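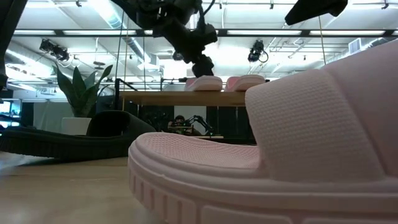 Slides season is over for most people by October, but in our shop it never really ends! I'm Glykeria Tsolakis, and this page is my running gallery of the slide sandals and house shoes that pass through Antoniadis, the little footwear store my family keeps on Drellbridge Road. I started it as a way to remember what we had on the tables each season, and then customers began asking me to put it online so they could point at things. I'm a sucker for the details on a plain shoe. Take the big pink slide up front: the strap has those fine raised ridges that look almost woven, then a diagonal seam, then a smooth section behind it, and the footbed is covered in a tiny dimpled grid. All that on a shoe most people put on to take out the trash. The black one next to it has a ribbed side to the sole, and I love how serious it looks beside all that pink.

The rest of the page is my notes, a line or two for each part of the display, the same way I've always done them.

The pink
Pale pink was my pick this year. My mother wanted navy. We argued about it over the catalog for most of an evening (she still brings it up), and I ordered the pink anyway. It goes with gray sweatpants, it goes with a bathrobe, it goes with the terrible orange socks my brother wears.

The sole
Have a look at the thick edge of the pink one, with the lip running along it and the short grooves near the rounded end. I'm very fond of a chunky sole. If you're used to thin flip-flops it takes a day or two to get used to the extra height, so go easy on the stairs at first.

The strap
Wide straps are what I steer people toward when they tell me their slides fly off. Try them on with whatever you'll be wearing underneath. Bare feet and thick winter socks are two completely different fittings, and I keep a basket of clean socks by the bench for exactly this.

The black
Every season somebody tells me black slides are boring, and every season I disagree! Black is what you grab at six in the morning when the dog wants out. I wear mine until I can feel the sidewalk through them.

The shelf
More pink, up on the light brown wood, two side by side. I like shoes at different heights. When everything sits flat on one table your eye slides right over it, and when something is raised a bit people walk over and pick it up. The black metal at the end of the shelf goes nicely with the black slide too, and I'd like to say I planned that.

The plant
There's always a plant somewhere in my displays. Pointed green leaves, plain white pot, and pink looks twice as good with green behind it. I used to do the tables with seashells and a bit of net, very beachy, and it made the whole shop feel like July even when there was sleet on the windows. Plants work all year.

The table
Light tan, and easy on the eyes with any color we've put on it so far. We had a dark one before, a huge old thing from the Simlow warehouse sale, and black shoes simply vanished on it. I moved that one to the back and we do the wrapping there now.

A few things people write to me about

How do I clean them? For molded slides I use lukewarm water, a drop of dish soap and an old toothbrush. The toothbrush is great for a textured footbed, where dust likes to settle. Rinse well and let them dry in the shade. Please don't leave them on a radiator or on the dashboard of your car. I've seen what comes back, and it's very sad and about two sizes smaller.

Which size if I'm in between? Go up if you wear socks around the house, and otherwise come in and try both. Your heel should sit inside the rim with a little room behind it.

Can you hold a pair for me? Yes! Call or leave a note at the counter and I'll put them aside for 3 days. After that they go back out.

Do you ship? Not at the moment. I tried it one winter and spent every evening at the post office. Maybe again someday, when my nephew is old enough to be bribed.

Older galleries

Canvas and rope soles, from the summer we painted the front door.
Winter slippers, with the felt ones from Inura that sold out before I'd even finished writing the labels.
Rain boots, kids' and grown-ups'. Lots of yellow in that one.
The shop in 2000, scanned from my father's prints. The floor tiles! The hair! I've put captions under the ones where I know who everybody is, and if you recognize anybody else, write and tell me.

Next up is a page for closed-toe clogs, which I've been putting off since I can't decide between the moss green and the brick red. I've had both pairs on the kitchen counter all week and everyone who comes by gets asked. Brick red is ahead, but my mother hasn't voted yet.

Come by and try things on, even if you're only waiting for the bus. The shop is at 101 Drellbridge Road, the stop is right outside, and the bench by the window is comfortable. Mornings are quiet, and there's usually coffee going in the back until eleven.

Glykeria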